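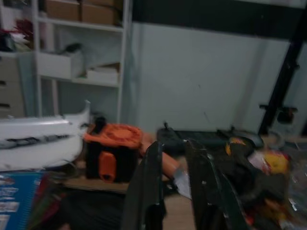 Roksolana Mykhailiuk thinks I'm being unfair to it. Her view, given over the partition this morning and again by message, is that a person who had never seen our bench would also be slow to clear it, and that I keep moving the mark every time the arms get near it. She says to judge it on what it leaves behind at the end of the day and stop standing over it with a watch.

Fair enough as far as it goes. I wrote her point down before mine so I can't be accused of losing it. But we bought bench time on the Nullville job to answer a plain question: can this pair of arms tidy up after people, on a bench left the way people leave benches? April is nearly gone and my answer is still no, with a couple of small yeses inside it.

Setup as of 10:40. Both arms on, head and wrist views recording. Gripper pads changed last night by Illia. Dekker's planner on the old settings; the new ones made the left arm hunt about over the target and I've put them back. Task list is the short one: rigid things to one side, rubbish to the other, tools in the tray. No help from the operator once it starts, and that includes "just nudging" things (Everett, this is you).

Log for the morning: 171 grasp attempts over the short list. I'm not going to give a success rate yet. Hilde and I scored the first batch separately and we don't agree on what a success is. She passes anything that leaves the table. I want it to arrive somewhere sensible and stay there. We've got to settle this before anyone quotes a number at Satero.

What I will say is that hard, chunky things are fine. It picks them up, it moves them, it's dull to watch, good. Anything flat or springy is another matter. It comes down square on thin film, closes, lifts, and goes through the whole carrying motion with nothing in its fingers. Then it marks the item done. I'd mind the miss much less if it noticed. 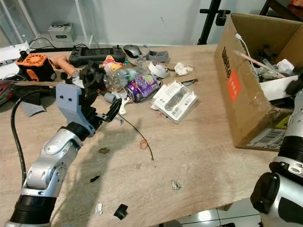 My complaint about the demo reel from Brudberg stands. Their table has blocks on it, well spaced, all matt, all about the size of a fist. I've no doubt the blocks go in the bin. People don't leave blocks. On our bench the clear bottle is on its side next to a crumpled wrapper and a drink can, there's a crumpled tissue by the tape, and a thin wire runs out across the middle towards a rubber band. Any one of those is a bad morning for the depth estimate. The scraps towards the front are worse, because a person would do them with one sweep of the hand and never think of them as objects at all. The planner wants to treat each scrap as a job.

Asked Dekker whether there is a sweep motion in the library. There is, sort of. It was written for wiping and assumes a clear surface. Sent it back with a note.

13:15. Restarted after lunch with the time limit raised to 292 seconds per item. Illia thought the old limit was cutting off grasps that would have come good. Possible. What I mostly saw was the same failure taking longer. One nice thing: it regrasped a slim tool by the handle end after a poor first hold, unprompted, and I have no complaint about that at all. Hilde wants the clip for the Satero call. I've said she can have it if the film attempts go in beside it.

Cables are my other worry. They cross the work area and they belong to things. I don't want a machine that tidies by pulling, and at present nothing in the task list says a wire has another end. Everett suggests marking cables as no-go. That would work, and would also close off a fair bit of bench.

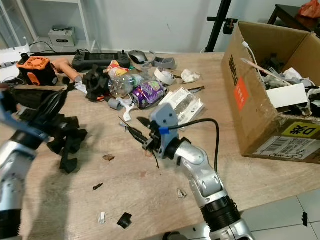

Head view, both arms over the bench. Bottle and can on their sides, box at the right.

The box is its own argument. Roksolana would have the arms pack into it. I'd leave it off the list until they can manage an open tabletop. Flaps up, a lead over the edge, all sorts inside: getting one more thing in means moving what's there, and we haven't tried that once.

Total control steps logged today 2,582, saved to the shared drive under the bench name. Abbas Vahidi has asked for the same list done by hand as a baseline. Agreed, and it should be someone who hasn't watched the runs. Everett is out, he's seen all of them.

To do:
Agree the scoring with Hilde, in writing.
20 repeats on soft items only, same lighting.
Check for an empty gripper before marking done. Illia to look at finger width after lift.
Ask Dekker again about the sweep.
Put the old pads back for one run so we know whether the change did anything.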